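Flellville Community Help > Public Safety > Fires and Burning

Were the Jelstead Road grass fires really set on purpose?

Posted 2023-11-01 by Zodwa Venter

I live off Jelstead Road, up past the water tank, and I've read three different versions of what happened on that hillside. The county notice says 39 acres of grass burned. The neighborhood page says it was 800, which would put the fire in my kitchen. And now everybody is saying a man has been arrested for arson and that he set all of them, including the small ones back in the summer.

I can't find anything official that uses the word arson. The notice says "a person was detained near the scene." Is there a way for an ordinary resident to find out what the investigators concluded? And does "detained" mean charged? I'm not trying to defend anybody. I just don't like being told a thing is settled when the only source is a guy with a police scanner.

3 replies

Gemechu Wako

Detained does not mean charged, and it doesn't mean arrested either. They can hold somebody for a short while to ask questions and then let him go, and you may never see a follow-up notice. If there are charges, there will be a case number at the county clerk's window, and anyone can ask for it. I would start there. If the clerk has no case, then as of that morning there was no case, whatever the neighborhood page says.

For the cause of the fire, you want the origin and cause report. Ask the fire district for it in writing and give the date and the road. They will probably tell you it's part of an open investigation and they can't release it. Ask them to put that in writing too, and ask when you can try again. You should still be able to get the incident log, which gives the time of the first call, what was sent and how big they thought it was. My last request was 885 pages because I didn't narrow it down, so narrow it down.
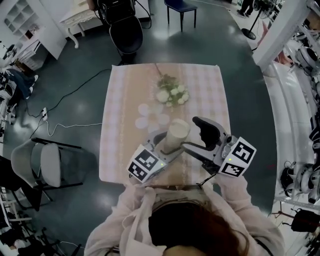
One more thing on the cause. "Suspicious" on a log often just means they hadn't ruled anything out when the first crew typed it in. I've seen it used for a dragging trailer chain and for a downed power line. Mowers start grass fires too. As for the summer ones, I'd want to see something that ties them together before I believed in one man with a lighter. Four fires on a dry hill next to a busy road is not much of a pattern.

Grovar

It was arson, everyone up here knows it. My cousin saw the truck. They won't say so because then they'd have to admit they got calls about him before. Look at the Fikre Lane fire, same thing, same time of day.

fencepost_dan

Which cousin, which truck, and did he tell the investigators or just you? There's a tip line on the county notice. If he saw something he should call it.

Zodwa, the 800 number is wrong but I think I know where it came from. The evacuation warning covered a much bigger area than the burn, and somebody read the one as the other. Same with the 3,032 that was going around as "homes threatened" - that was addresses that got the phone alert, and my mother got it twice and she lives across the river.

I did go to the clerk's window on Monday for something else and asked while I was there. No case under that date yet. That could change by the end of November, so check again and take the incident number with you, they won't look it up by road.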